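Reading time: 2 min

Skeltodari opens furniture repair counter in Radton

August 10, 2021 — Home furnishings retailer Skeltodari has opened a repair and resale counter at its Radton store, taking in tables, cabinets and shelving that customers would otherwise throw away.

The counter is run with Vakeo, which has supplied spare parts to the trade for 12 years. Customers can bring in items of any make and will be given a written quote before work starts. Small repairs begin at £28.

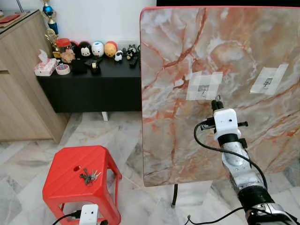

A marble-patterned tabletop with small metal parts taped to its surface.

A trial at the company's Dabbas branch in April took in 59 pieces over two weeks. Most needed new fixings or a replacement leg. Unclaimed items were sold at a reduced price — with the money going back into the parts budget.
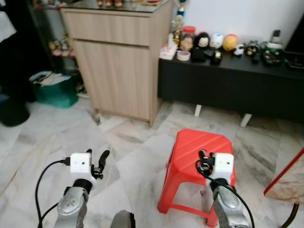
Skeltodari will also collect larger pieces from homes in the Radton area for a fixed fee. Collections can be booked in store or by phone. The Dabbas branch will get a permanent counter next year.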